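对账节点

进程是在凌晨三点多停的。监控没有报警，因为它并没有挂掉，只是不再往下走。日志最后一行写着“等待上游”，光标在下面一闪一闪。

我接手这套东西的时候，它已经跑了很久。公司叫Laur，做仓储系统，主要客户在外地，一年见不上两次面。数据从客户那边的仓库过来，经过一个叫Sirkus的调度平台，一个节点接一个节点地洗、拆、合、比对，最后落进我们这边的库里。图形界面上看，就是一排方块用线连着。大部分方块是平台自带的，只有一个不是。那个方块颜色比别的深，名字叫Grutia，是以前的人自己写的。

写它的人已经离职了。文档有一页，标题是“说明”，正文是“见代码”。

代码一共1567行，一个文件。我头一回打开它是在入职后第二个星期，看到一半去倒了杯水，回来以后关掉了。它能跑，我就没再碰它。组里其他人也是这样，每次升级平台，大家先看那个深色方块亮不亮绿灯，亮了就下班。

这次它没亮。

我把电脑搬到会议室，那里暖气好一些。先看内存，正常。看连接数，正常。看上游，上游早就把数据送到了，39个文件，一个不少，整整齐齐放在临时目录里。也就是说，Grutia在等一个已经到了的东西。

我在频道里写：上游到齐，节点不认。

过了几分钟，组长回了一个“收到”，又过了几分钟，问我要不要先重启。我说重启过了。他说那再看看。

看代码是没有办法的办法。我从入口开始读，一个函数一个函数往下走，在纸上画箭头。写的人习惯不坏，缩进很齐，变量名也都是完整的词，就是不分文件，所有东西堆在一起。注释很少，偶尔有一条，口气像在跟自己说话。“这里不能省。”“客户那边会发两遍，别问。”“先这样。”

“先这样”出现了很多次。我读到后来，一看见这三个字就停下来，把那一段抄到纸上。

天亮的时候我找到了等待的那一段。节点在动手之前要确认一件事：这一批里最早的那个文件，时间要比上一批最晚的那个文件晚。如果不是，它就等，每隔70秒看一次，不报错，也不超时。没有写为什么。那一行上面的注释是：“宁可等。”

我去看文件时间。客户那边前一天换了服务器，新机器的时钟慢了一截。慢得不多，刚好够让新一批里最早的文件看起来比上一批最晚的还旧。

原因就这么一点。改起来也简单，加一个容差，或者干脆把那个判断去掉，都是一行的事。我写好了容差的版本，在测试环境跑了一遍，绿灯。正要提交的时候，手停了一下。

我想知道他为什么宁可等。
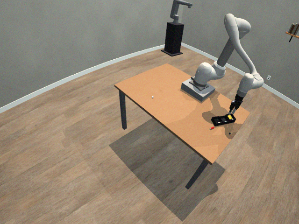
顺序不能乱，乱了比不跑还麻烦，Jerkstead那边在电话里这么讲。电话是上午九点打过去的，接的人声音很哑，听得出也是一夜没睡。那边说，早几年有过一次，两批数据颠倒着进来，后一批先入账，前一批再盖上去，库存全部退回到前一天的样子。出库单照着错的数字开，开了一个上午才有人发现。那边又说，后来你们的人过来待了一阵，回去就写了那个东西，从那以后没再出过。

我问，那次一共错了多少单。

对方说，将近700单。一张一张改的，手改。

我说知道了，又问时钟的事。那边说马上让人去调，又问，数据今天能不能进。我说能。

挂了电话，我把那个容差的版本删了。

等客户调时钟的工夫，我把Grutia又读了一遍，这一遍读得慢。知道了那件事以后，很多地方就看得懂了。比如它每处理完一批，会把最后一个文件的时间写进一个小文件，写完再读出来比一次，确认真的写进去了。我原来以为是多余的。比如它遇到空文件不跳过，而是照样登记，占一个位置。再比如那句“客户那边会发两遍，别问”，下面有一段去重，去重的依据不是文件名，是内容。

有一段我还是没看懂。它在每批开头多读了一次配置，读出来的值哪里都没用。我搜了三遍，确实没用。我在旁边打了个问号，没有删。

十点多，客户那边发来消息，说时钟调好了，文件也重新生成了一遍。我盯着日志。光标闪了几下，然后往下走了一行。

“上游就绪。”

后面就快了。一行接一行，拆分，合并，比对，入库。深色方块亮了绿灯，后面几个方块跟着亮。我在频道里写：恢复，原因是客户端时钟，代码未改动。组长回了一个大拇指。

本来到这里就可以回去睡觉了。我坐着没动，把平台的组件手册打开，照着里面的格式，开始给Grutia补文档。先写输入，再写输出，再写参数。写到“已知行为”那一栏，我写：当本批最早文件时间不晚于上批最晚文件时间，节点将持续等待，不报错。此为有意设计，请勿移除。原因见下。

“原因见下”的下面，我把电话里听来的事写了一遍，写了四行，觉得太长，删成两行，又觉得说不清楚，改回四行。

然后我改了代码。只改了一处：等待超过半小时，往监控发一条提醒，内容是两个时间，谁早谁晚，一眼能看出来。等还是照样等。改完在测试环境里造了一批时间倒着的文件，看它等，看它到点发提醒，把时间改对，看它往下走。来回试了几遍。

提交之前要写说明。我写：增加等待提醒，不改变等待逻辑。

下午组长来会议室找我，说晚上跟客户有个会，对方想问一下，那个节点以后是不是考虑换成平台自带的，省得维护。我说自带的那个我看过，它按到达顺序处理，谁先到算谁的。

他想了想，说那就先不换。

我在文档最上面加了维护人一栏。原来那一栏是空的，我填了自己的工号，保存，把页面标题从“说明”改成了“Grutia节点说明”。旧的那句“见代码”还在正文第一行，我把它挪到了最后。

会议室的暖气到点关了。我把画满箭头的那几张纸折起来夹进本子里，合上电脑，去楼下吃饭。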